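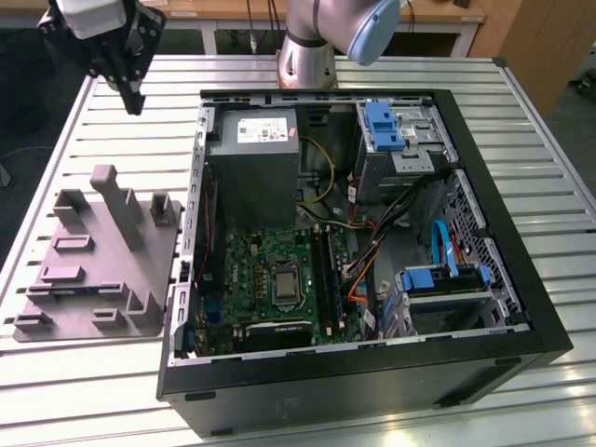 How did the robot at Skovow learn to take a computer apart?

It learned from failures, and at first only from 10 of them.

This was the method of Tasness. Other laboratories showed their arms 2,000 good removals. Tasness kept only the bad ones, where the memory module stuck or the blue latch did not open, and the arm had to guess what a good one would be.

In March the arm needed 113 seconds to take out one module. On 2nd August it needed 82. I wrote the number in the notebook and waited for the next trial.

It did not begin. The gripper stopped over the fixture tray and stayed there.

"Is it an error?" asked my colleague.

I looked at the log. There was no error. The method had one rule, that the arm must find a bad removal before each good one, and it had none left to find.

I opened the drawer, took an old Tokarz case with a bent latch, and carried it to the table.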